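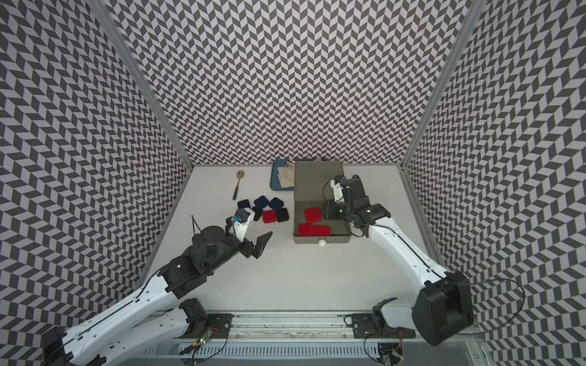
Work on the Figueiredo Hall acoustic upgrade moved from planning to fit-out during this period, and the project is still inside the budget agreed with the Fesar Fund. The patterned wall panels were the item most people in the building wanted a say in. The black and light grey herringbone won out in the end over a plain charcoal, mainly on the grounds that marks show up less on a busy print. Users have asked whether it is hard on the eyes over a full day, and we will put that question in the next survey.

Spending to date

We have drawn down 2 of the 3 instalments. The largest cost was the ceiling treatment in the main hall, which Woditz supplied and installed. Their final invoice came in slightly under the quote after we kept the existing light fittings. Electrical work went over its line because the old switchboard had to be moved before the inspector would sign off. We covered the difference from contingency and have not asked for more.

What has been finished

The main hall ceiling is complete and the door seals have been replaced on the ground floor. Carpet tiles are down in the corridor. All 17 rooms on the original list have now been measured for echo, and the results are with Gekutport, who are preparing the second report. Their first report recommended heavier curtains in the music room -- these are on order.

What is running late

The upstairs meeting rooms are behind schedule. The first delivery of backing board was the wrong thickness and went back to the supplier. The replacement is due in March, and the installers have agreed to work evenings so that daytime bookings can go ahead.

The hearing loop has not been started. We received 2 quotes and both assumed access under the floor, which we don't have. A third firm is coming to look at a wall-mounted system.

Feedback from users

The choir says the hall is easier to sing in and that the back row can now hear the piano. The seniors' lunch group noticed less clatter from the kitchen. The playgroup reported no change, but their room has not been treated yet.

Next period

We plan to finish the upstairs rooms, settle the hearing loop and repeat the echo measurements in the main hall. We will request the final instalment once the upstairs work has been inspected. The updated cost sheet is attached as Appendix A.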